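Plirnden Tabletop Handling Package: planning and ordering

By Polák Automation Desk
4 April 2026

14 shares | 3 comments

The Plirnden package is for labs and small workshops that want one arm working over one table, with the programming tested in simulation before any money goes on hardware. It is sold by Brustmont as a simulation licence, a gripper and a set of mounting parts. The arm is not included. Most buyers already have one or are getting it under a separate budget line.

The licence comes with a furnished room model and a set of household items to practise on, among them a mug, a bowl, a pen and a hardcover book. The arm in the model is a Franka Emika.

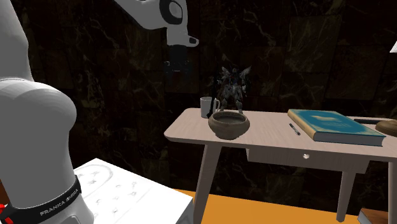 Licences run for a year from the day the key is issued. The single-seat licence is £1,227 and covers one workstation. The four-seat licence is £1,813 and can be shared between machines on the same site. Prices exclude VAT. Buyers who start on a single seat can move up later and pay the difference, provided they do so before the first renewal.

When budgeting for the hardware side, allow for the table as well as the arm. A light table will shift when the arm stops quickly, and bolting it down later costs more than buying a heavy one. Leave room to walk round three sides.

Grasping takes up most of the planning time. A mug standing upright is simple enough, but one on its side can be held by the wall, the rim or the handle, and each needs its own approach angle.

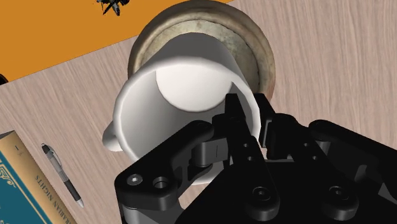
Fingertips are a wearing part and should be budgeted as such. Sanden supplies spare sets in pairs, and we suggest ordering one with the gripper. Fitting needs a hex key and a few minutes.

Delivery of the gripper and mounting parts is 4 weeks from order. Licence keys are sent by email once payment clears. The current price list holds until October, and written quotes issued before then will be honoured for 3 months.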